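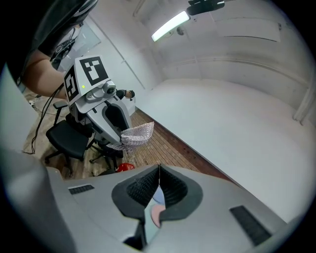 April 2019

Build notes, hand grippers, back room at Witedwood. Writing this up while my thumbs still hurt.

So both grippers are together and both of them close properly! I swapped the finger pads for the black foam ones with the ribbed inner face and I'm a convert. The old hard pads would spit out anything flimsy the second you tilted your wrist. Foam gives a bit, wraps round the edge of whatever it is, and you can squeeze much more gently. The rubbery rim flares out like a funnel, so if you come in a little crooked (I always do) the thing slides toward the middle by itself.

Eoin Daly had the padded envelope idea. I'd been testing with blocks, and he said blocks are cheating, try something crinkly and shiny that won't hold its shape. He was right, annoyingly. With the first spring in, the bubble wrap kept creeping out from between the tips. I went up to the stiffer Onaritz spring and the creep stopped, but the trigger got heavy enough that I was swapping hands every few minutes. Ended up back on the soft spring with the pivot moved 2 mm toward the tips — best of both, I think, though I want a longer go at it.

Cloth next. Sequins are horrible. The pads grip the sequins and the fabric behind them slides, so you need a proper fold in there before you close. Pinch from the side, roll the wrist, then squeeze. Going straight down on a flat piece got me nothing but a few loose sequins in the housing, which I then had to shake out.

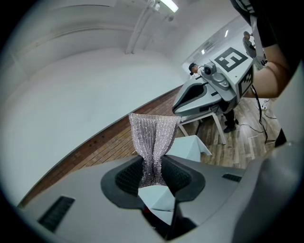

Silver sequin fabric in the near gripper, the other one held up at right.

Cables are still the worst part of the build. They hang off the back and find every chair leg in the room. McGrath has a box of spiral wrap and says I can have it if I return his crimper, so that's tomorrow's first job.

Marker panels: stuck down with the thin Drokance tape for now. One corner lifts if you catch it with a sleeve. I'd like small screws, but then the panel has to come off square every time and I don't trust my drilling that much. Maybe dowel pins? Ask Eoin.

Spring count so far is 375 open-and-close cycles on the soft one with no sag I can measure. I want 1000 before I call it done and print the second set of trigger arms.

Left to do: file the burr inside the right-hand trigger, order more foam (same thickness, don't get clever), give McGrath his crimper.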